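Home | Visits | Club News | Contact

Open day at the Fundometti robotics club, 11/19/18

We were 31 visitors in two small rooms, so it was quite crowded. Špela Yordanov, who teaches the second-year students, showed us their simulation project. There are two arms at one table, one with a gripper and one with a black hand, and a grey cabinet with a drawer and a green cup. The students programme every movement themselves and
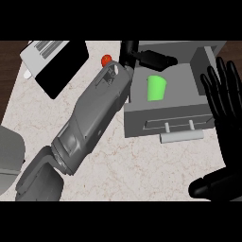

they must explain their code to the whole club in January. I liked the patience of the students very much - also with my questions.

2 comments | 142 shares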